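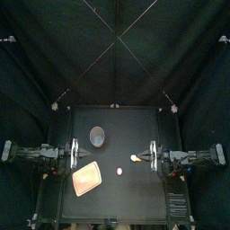

香草与香料配方小组会议纪要

日期:2020-10-01
地点:Florell 试验厨房二层会议室
主持:Raili Salminen
出席:Digby Bright、Toivo Tikkanen、Jayson Pangilinan、Inès Renaud
记录:Inès Renaud

一、上次纪要确认
上次纪要第三项中“柠檬叶”一词改为“泰国青柠叶”,其余无异议,通过。

二、香茅糊批次稳定性
Tikkanen 汇报 Stastow 供应的鲜香茅试制情况。取茎基部白色段,去外层两片,切薄片后与盐、米糠油一同研磨。冷藏样品存放 14 天,色泽由浅绿转为灰黄,香气评分下降,主要损失在前段柑橘香,后段草香变化较小。冷冻样品同期无明显差异,解冻后有少量析水,搅拌后可恢复。
Bright 询问纤维残留。Tikkanen 答复:现用筛网可去除大部分长纤维,但出糊率偏低,茎段中部以上的原料损耗尤其大。Pangilinan 建议先冷冻再研磨,细胞壁破裂后纤维较易断开。
决定:
1. 冷藏品暂不列入产品目录,只保留冷冻规格。
2. 每袋净重定为 50 克,对应四人份咖喱或汤底一次用量。
3. Tikkanen 做先冻后磨的对照试验,原料仍用 Stastow 同一产地。

三、泰国青柠叶干燥工艺
Pangilinan 提交干燥记录。低温热风组叶色保持较好,揉碎后香气清晰;自然阴干组叶缘褐变,同一托盘内含水不均。两组泡入椰浆加热后,盲品人员均能与鲜叶区分,干叶苦味略早出现。
Salminen 指出,苦味与叶脉是否去除有关,记录中未注明。Pangilinan 确认两组均未去中脉。
Renaud 提出包装说明应写明整叶下锅、上桌前取出,碎叶规格另写用法。Bright 认为碎叶规格目前没有客户询价,不必同时推进。
决定:采用低温热风,去中脉与不去中脉各做一批;碎叶规格搁置。

四、Gasser 烘干机维护
滤网堵塞导致六月两次停机,维修单已归档。Bright 联系过 Gasser 售后,更换滤网无需拆后盖,可由本组自行操作。操作步骤贴于机身右侧,更换后在登记表签字。温度探头与手持温度计读数有偏差,上层托盘较明显,校准前所有干燥记录须注明托盘层位。

五、食谱卡文字审校
食谱卡首批印数 384 张。Renaud 列出待改各处:
香茅鸡汤:原文“拍碎香茅”未说明用刀背,补入;鱼露加入时间改为关火前。
青柠叶椰浆饭:米与液体比例按籼米计算,使用糯米者另注。
冬阴风味浸油:原文保存期限无依据,删去,待微生物检测结果后再定。Salminen 强调,含鲜叶的浸油在检测完成前不得对外推荐常温存放。
罗望子蘸酱:糖的种类统一写作棕榈糖,括注可用红糖替代。
Motivus 排版稿中计量单位混用茶匙与毫升,全部改为克和毫升并列,茶匙只用于盐和干香料。
决定:Renaud 汇总修改后交 Motivus,收到新稿后由 Bright 终校。

六、感官评价表
现行评分表“香气”一栏过于笼统。Tikkanen 提议拆为柑橘、草本、木质、异味四栏,强度统一用同一标尺。Salminen 同意拆分,但要求保留总体评分,便于与以往数据比较。Pangilinan 提出品评间隔用淡米汤漱口,白水对椰浆残留油脂清除效果不足。经讨论,先在青柠叶批次中试用,下次会议再定是否写入规程。

七、其他事项
1. 冷冻柜第二层标签脱落,未标日期的样品一律报废,由 Pangilinan 清理。
2. 南姜供样延迟,Bright 向 Stastow 催问到货时间及切片规格。
3. 研磨机使用后须拆刀头清洗,上次残留的虾酱气味影响了一批香茅糊,该批已作废。

待办事项
Tikkanen:先冻后磨对照试验;新评分表草稿。
Pangilinan:青柠叶两批干燥;冷冻柜清理。
Bright:探头校准;南姜催样;食谱卡终校。
Renaud:食谱卡修改稿;包装说明整叶部分。
Salminen:浸油样品送检。

下次会议在 14 号试验间召开,时间由 Salminen 另行通知。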